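I get the same handful of emails every week about hanging wallpaper, so I finally put my answers in one spot. I've papered 16 rooms over the years (mine, my sister's, half the street in Irumthorpe) and I'm not a pro, just stubborn. If your question isn't covered, write to me!

## Wallpaper questions I get all the time

### Can I paper over old wallpaper?

You can, and I've done it, and I was sorry both times. The old seams show through and the paste can loosen whatever's underneath. Strip it if you can stand to. Warm water, a sponge, a wide scraper, and a podcast you like.

### Do I really need to prime?

On new drywall, yes. I skipped it once in my hallway on Kamine Road, and when I wanted the paper off two years later, the face of the drywall came along with it. One coat, left to dry overnight, is plenty. 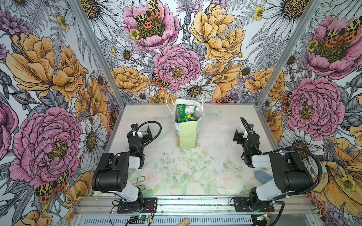 ### Is a big floral too much for a small room?

Small rooms are my favorite place for a big floral, and I'll argue with anybody about it. A powder room or a closet can take a lot more pattern than you'd think, partly because you're only in there a few minutes. I love the drawn kind, with peonies in pink and orange, grey leaves and a moth tucked in near the petals, where you keep finding things every time you look. Keep the floor pale and plain and let the walls do the talking. Just hold a sample up for a day or two first, morning and evening both, before you spend 600 dollars like I did on the Presley dining room paper (still gorgeous, still worth it, my husband still brings it up).

### How much extra should I buy?

Look for the pattern repeat on the label. If it's small, one spare roll usually does me fine. If it's a big repeat, you'll waste a good chunk off every strip getting the flowers to line up, so I buy two spares. Get them all from the same batch, too! The Sedgwick paper in my guest room came from two batches and one wall is a tiny bit yellower. I see it every single time.

### Where do I start?

I start next to the door and finish above it, so the mismatch lands where it's hardest to spot. Draw a plumb line for the first strip and trust the line over the corner, whatever the corner tells you. My house doesn't have one straight corner in it.
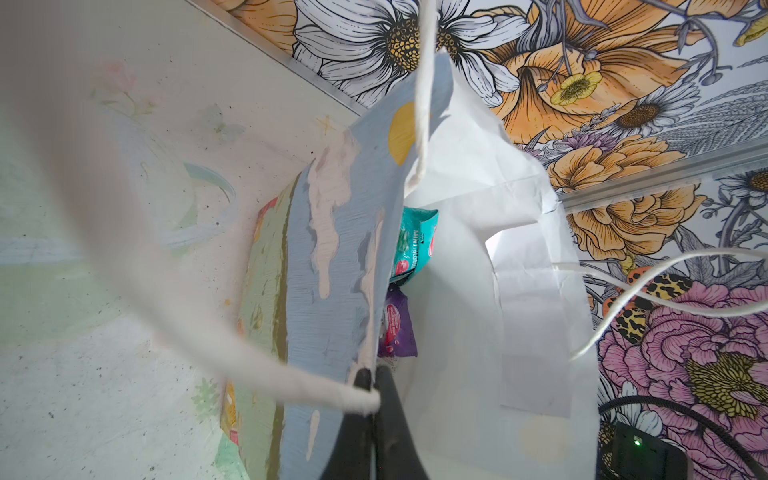 When you reach a corner, don't try to wrap a full strip around it. Cut it so a half inch or so turns onto the next wall, then draw a new plumb line and overlap.

### How long does the paste take to soak in?

Go by the label on yours. The one I use wants 9 minutes, folded paste to paste, and I set the oven timer so I don't wander off.

### What about bubbles?

Leave the little ones alone until morning. Most of mine flatten out by themselves. For a stubborn one, make a small slit with a fresh blade, work in a dab of paste with an artist's brush, and smooth it down with a damp cloth.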